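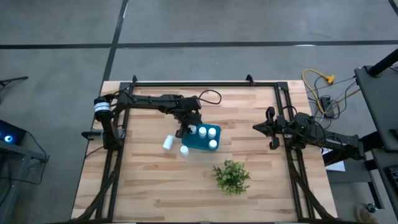 The butcher-block bench, gray floor underneath

To: Tavolmont sitting list
Subject: Re: Thursday evening sits – length, bell, and falling asleep

Replying to the message below, and to a couple of people who wrote to me off list with much the same questions. I have cut the quoted part down to what I am answering.

> I have been coming on Thursdays since October and I still can't get
> through the full period without my mind going to work, dinner, the car
> and so on. By the second half I am mostly waiting for the bell. Would it
> be better if I sat for a shorter time at home and built up, or should I
> just keep at it?

Shorter at home is fine. I would start with 7 minutes in the morning and leave it there for a month, even on days when you feel you could do more. Put the mat or chair in the same spot and don't move it. When the month is up, add a few minutes if you want to. Several of us on this list have sat for years and never gone past twenty at home.

As for the mind going to work and dinner, mine went to the gutters for most of last Thursday. When you see that it has gone, feel the weight of your hands in your lap and come back to the breath at the belly. Then do it again. I don't try to keep the thoughts out, and I don't follow how many times I leave. Some evenings I am away for what must be half the sit before I catch it.

Waiting for the bell is worth a look by itself. It usually shows up in me as a tightness under the ribs and a slight lean forward. If I let the belly go soft, the waiting may carry on but it bothers me less.

> Also I get very sleepy. At the Murnarau weekend I nodded off in nearly
> every afternoon sit. Is there a trick to it?

Open your eyes. Look at the floor a little way ahead of you and don't focus on anything. If that doesn't do it, stand up quietly behind your cushion and carry on standing. You won't disturb anyone. People did this all weekend at Murnarau and you may have been asleep for it.

Afternoons there are hard for everyone. Lunch is large and the room faces west. I now take a small plate and walk the loop down to Lau and back before the first afternoon sit, and I do better. If you are short on sleep in general, then no trick will help much and you should go to bed earlier for a week and see.

> Last thing. The counting method from the Mastitwood booklet says to count
> breaths up to ten and start over. I lose count and get annoyed. Someone
> told me there is another way of doing it but I can't find it written down.

It is on the last page of the old printing and was left out of the new one. You count only 2: "one" on the breath in, "two" on the breath out, and around again. There is no place to get to, so there is less to lose. Say the numbers quietly in your head and let them be slow. If your breath is long, stretch the number to match it – don't shorten the breath to match the number. After a while you can drop the counting and pick it up again when you drift.

If you feel light-headed with this or any other breath practice, you are probably pulling at the breath. Stop counting, let it go back to whatever it wants to do, and look around the room for a minute. The same goes for the humming exercise we did at the end of the summer, which a few people found too strong.

On the bell, since it came up in the off-list mail: yes, it is loud for the people in the front row. I will move it back to the window ledge this week. The other bell, the small one, has a crack and I would sooner not use it.

Two bits of housekeeping. The booklet is being reprinted in a run of 300, and the last page will go back in. If you have found mistakes in it, send them to me and not to the whole list. The list has some 180 addresses on it now and a lot of those people only want the schedule.

Doors open at 6:30 as usual. Bring a blanket, the heat goes off early.

> Thanks for any advice. I do want to keep coming, even with the sleeping.

Please do. See you Thursday.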